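Nultlow word list, second release

README

This is a list of spelling variants for English place names, pulled from old mail-order catalogs. Treat it with care. The first release claimed to be "clean," and it wasn't.

What you get

One text file, tab separated, with 40 catalogs behind it. Each line has the name as printed, the name we think was meant, and a catalog code. That middle column is guesswork in more places than I would like. Tosel and Tosley are kept as separate towns, though I have seen no good proof that they are.

Known problems

The scans from the Paucar catalogs are poor, and 9 pages are missing. Long s was read as f until June, when it was fixed - mostly.

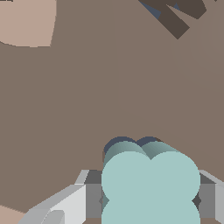 Chidubem Okonkwo objected that merging Tosel with Tosley would be worse than leaving them apart, as a user can always join two entries but can't easily split one. Fair enough, so they stay apart. I still doubt it.

Counts of how often a spelling turns up should not be used to argue that it was common. Catalogs copied each other, mistakes included.

Use

Free to copy and change. Keep the catalog codes if you pass it on, or no one can check your work. Send corrections with a page number - I don't take them on trust.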